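Resance Racing
Careers and Opportunities

Race Team Mechanic (Number 2) and Trainee Mechanic Placements
Prudus Formula Regional Program

Resance Racing invites applications for one full-time Number 2 Mechanic and for two trainee placements within its single-seater program. The positions are based at the team's workshop in Lai, with travel to all rounds of the championship and to scheduled test days. The successful candidates will report to Bonifacio Pacheco, Chief Mechanic.

The team currently enters two cars in the Prudus Formula Regional series and will add a third entry for the coming season. Testing begins in April.

Number 2 Mechanic: Principal Duties

The Number 2 Mechanic is assigned to one car for the full season and works under the direction of that car's Number 1 Mechanic. Duties include the preparation, strip-down and rebuild of the car between events; the servicing of uprights, brakes and suspension components; setup changes during practice and qualifying sessions; and the keeping of accurate component life records. The mechanic will also assist with loading, garage construction and pack-down at each circuit.

Applicants must have at least two full seasons of experience in single-seater, sports car or touring car racing, or a completed apprenticeship in a related mechanical trade. A valid driver's license and passport are required. Experience with sequential gearboxes is desirable. A license to operate a truck is helpful but will not be used as a basis for selection.

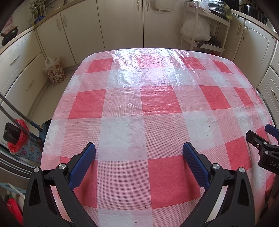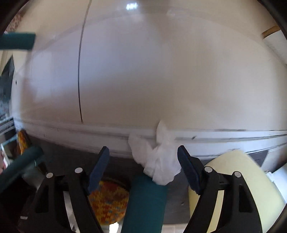

Red-and-white checkered tablecloth (first photo); pale panel and ridged white trim (second photo).

Trainee Mechanic Placements

The trainee placements run for one season and are open to applicants aged 18 or over who are enrolled in, or have recently completed, a motorsport or automotive engineering course. No previous race team experience is required. Trainees will spend the first 5 weeks in the workshop before attending a test day, and will rotate between the cars, the parts store and the tire area during the season. Each trainee receives a monthly stipend of $500, in addition to travel, meals and shared accommodation at all events.

Working Conditions

Workshop hours are 8:00 a.m. to 5:00 p.m. Event schedules involve early starts, late finishes and weekend work, and time off in lieu is granted under the team's standard policy. Salary for the Number 2 Mechanic depends on experience. Team clothing and safety footwear are supplied; mechanics provide their own hand tools.

How to Apply

Applicants should send a résumé, a cover letter of no more than one page, and the names of two references to Leanne Garside, Team Administrator, at the Forkov Road workshop office. Please state clearly which position is sought. Applicants who wish to be considered for both should submit a separate letter for each.

Shortlisted candidates for the Number 2 position will be invited to an interview and a practical assessment in the workshop. Trainee applicants will attend an interview only. Travel costs for interviews are reimbursed up to $100 on presentation of receipts.

Resance Racing is an equal opportunity employer.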